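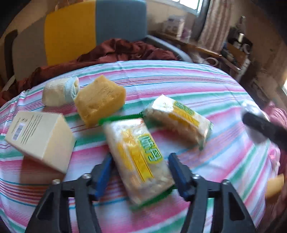
Wenche Boström은 손가락 패드부터 바꾸라고 했다. 모터 전류나 제어 주기를 건드리는 것은 그다음이고, 봉지 포장 과자처럼 겉은 미끄럽고 속은 부스러지는 물건에서는 패드 재질과 접촉 면적이 결과를 거의 다 결정한다는 의견이었다. 지난번 글에 달린 답글이다. 이번 정리는 그 의견을 따라 순서를 다시 잡았다.

가정용 작업대에서 그리퍼 비교하기: 패드, 손가락, 카메라, 제어기

비교 대상
손에 쥐고 쓰는 두 손가락 그리퍼 기준이다. Clundden 손가락 세트와 Zodetti 손가락 세트를 같은 손잡이에 번갈아 끼워 비교했다. 팔에 장착할 때도 점검 항목은 같지만, 손목 쪽 하중 여유는 따로 계산해야 한다.

1. 패드
포장 비닐을 잡을 때 단단한 패드는 접촉면이 선에 가까워진다. 힘을 올리면 버티기는 하나 내용물이 먼저 깨진다. 무른 패드는 비닐 주름을 따라 눌리므로 낮은 힘에서도 유지된다. 결이 있는 과자나 파이류는 무른 쪽으로 시작한다.
패드 표면은 작업 전에 물기를 꼭 짠 천으로 닦고 완전히 말린다. 알코올은 재질에 따라 표면을 굳게 만들므로 제조사 안내를 먼저 확인한다. 주방세제를 썼다면 두 번 헹군다. 세제 막이 남은 패드는 비닐 위에서 미끄러지고, 기록에는 제어기 문제처럼 남는다.
교체 주기는 파지 3000회로 잡았다. 횟수가 차지 않았어도 가장자리가 말리거나 눌린 자국이 하루 지나도 돌아오지 않으면 바꾼다. 좌우는 반드시 함께 교체한다.

2. 손가락 프레임
속을 파낸 삼각형 구조의 손가락은 물체에 닿으면 안쪽으로 휘면서 감싼다. 둥근 물건과 봉지류에는 유리하고, 얇은 상자 모서리를 집을 때는 끝이 벌어져 불리하다. Zodetti 쪽이 더 무르다. 상자류는 Clundden, 봉지류는 Zodetti가 나았다. 수건처럼 말아 둔 천은 차이가 없었다.
관절부 나사는 50회마다 손으로 흔들어 본다. 유격이 느껴지면 양쪽을 같은 정도로 조인다. 한쪽만 조이면 닫히는 중심이 밀리고, 물체가 잡히는 순간 옆으로 돈다. 나사 고정제는 약한 것을 쓴다. 강한 것은 손가락을 바꿀 때 플라스틱 쪽 구멍이 먼저 망가진다.

3. 쥐는 힘
제어기 눈금은 5에서 시작해 한 단계씩 내린다. 물건이 미끄러지는 단계를 찾은 다음 2를 더한 값이 기본값이다. 올리면서 찾으면 첫 시도에서 미끄러진 물건이 떨어져 모양이 변하고, 이후 값은 처음 물건의 값이 아니게 된다.
같은 제품이라도 봉지 안 공기량이 다르면 값이 달라진다. 봉지가 팽팽한 것과 느슨한 것을 나누어 적는다. 끈이 둘린 포장은 끈이 패드 사이에 끼지 않게 각도를 바꾼다. 끈 위를 누르면 한 줄로 힘이 몰린다.
Kerstin Hellström은 기본값을 정하기 전에 비스킷 한 봉지를 버릴 셈 치라고 적었다. 동의한다. 부서진 것은 따로 모아 치즈케이크 바닥에 쓴다. 단, 포장이 찢어진 것은 제외한다.

4. 카메라
손잡이에 붙은 카메라는 손가락 끝 두 개가 모두 보이는 각도로 고정한다. 한쪽 끝만 보이면 물체의 기울기를 판단하기 어렵다. 렌즈는 시작할 때마다 닦는다. 주방에서는 기름 막이 생각보다 빨리 낀다.
창을 마주 보는 배치에서는 자동 노출이 창에 끌려가서 패드 부근이 어두워진다. 커튼을 치거나 노출을 작업대에 맞춰 고정한다. 투명 비닐은 반사 때문에 윤곽이 끊긴다. 조명을 하나 더 켜는 것보다 기존 조명을 비스듬히 옮기는 편이 효과가 컸다.
줄무늬 식탁보는 한 번은 깔고, 한 번은 걷고 시험한다. 위치 추정은 무늬가 있을 때 안정적이었고, 물체 윤곽 분리는 무늬가 없을 때 나았다. 어느 쪽 조건인지 기록에 남기지 않으면 두 결과를 비교할 수 없다. 천이 밀리면 아래에 미끄럼 방지 매트를 깐다. 테이프로 붙이면 떼어 낸 자리의 접착제가 다음번에 패드로 옮는다.

5. 제어기
Lundgren 제어기는 닫는 속도와 유지하는 힘을 따로 설정한다. Sornville 제어기는 둘이 묶여 있어 천천히 닫으면 유지력도 낮아진다. 깨지기 쉬운 물건만 다룬다면 Sornville로도 충분하지만, 스펀지와 상자와 봉지를 섞어 다루면 매번 설정을 바꾸게 된다.
스펀지는 위치값만으로 판정하면 안 된다. 눌리는 폭이 커서 잡은 상태와 놓친 상태의 손가락 간격이 겹친다. 전류값을 함께 본다. 젖은 스펀지는 무게가 달라지므로 마른 것과 별도 항목으로 둔다.
케이블은 손목을 한 바퀴 돌린 상태에서 여유를 확인하고 묶는다. 여유가 모자라면 손목을 틀 때 커넥터가 반쯤 빠지고, 화면에는 통신 지연으로만 표시된다.

6. 물건 배치
같은 물건을 두 개 놓을 때는 방향을 다르게 한다. 나란히 두면 한 방향의 접근만 시험하게 된다. 쐐기 모양 상자는 눕힌 자세와 세운 자세를 모두 넣는다. 눕힌 경우 경사면을 잡으면 위로 빠지므로 평행한 두 면을 찾아 잡는다. 물건 사이는 손가락이 다 벌어졌을 때의 폭보다 넓게 띄우고, 익숙해진 뒤에 좁힌다.
음식과 청소용품을 같은 패드로 잡을 경우 음식은 포장된 것만 쓴다. 순서는 음식 먼저, 스펀지 나중.

7. 기록
한 줄에 물건, 자세, 패드, 손가락, 힘 단계, 결과를 적는다. 결과는 유지, 미끄러짐, 파손으로만 나눈다. '거의 성공' 항목을 두었다가 나중에 전부 다시 분류했다. 오후 4시 이후 기록은 빛 조건이 달라 따로 묶었다.

보관
손가락은 벌린 상태로 둔다. 닫아서 보관하면 패드에 눌린 자국이 남는다. 패드 여분은 지퍼백에 납작하게 넣고, 고무줄로 묶지 않는다. 손잡이 배터리는 분리해 서랍에 둔다.

11월에 Zodetti 패드의 두꺼운 판을 받으면 1번과 3번 항목을 다시 측정해 수치를 고칠 예정이다.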